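Week 4 handout: looking after the hand-held grippers

I wrote this up after Leidy Marulanda asked me why we clean unit 007 before every folding session. Dark knits shed like crazy! Do it in this order:

Wipe both round lenses with the dry cloth, then the label, so the code still scans.
Check the three screws on the housing. Snug is plenty — I cracked a plate last July.
Close the yellow fingers and look at the gap.

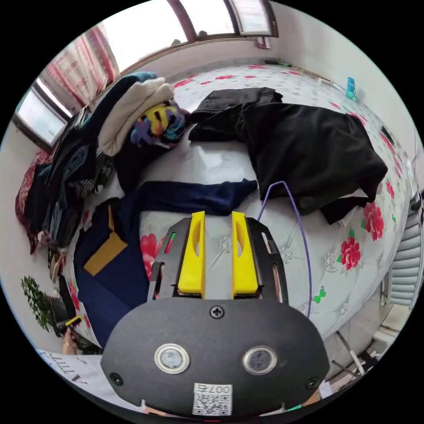
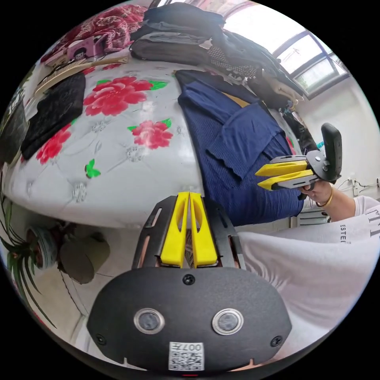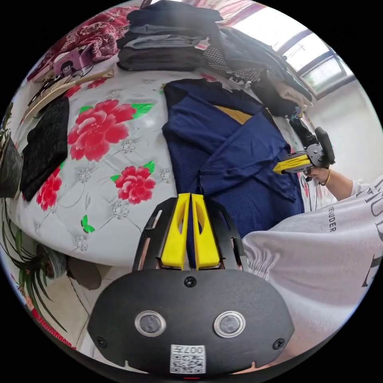
Fig. 1–3. Unit 007 at the bed, navy garment by the fingers.

Swap the fingers at 2,000 grasps and write it in the Olis log, page 13. Spares are with Radek Charvát.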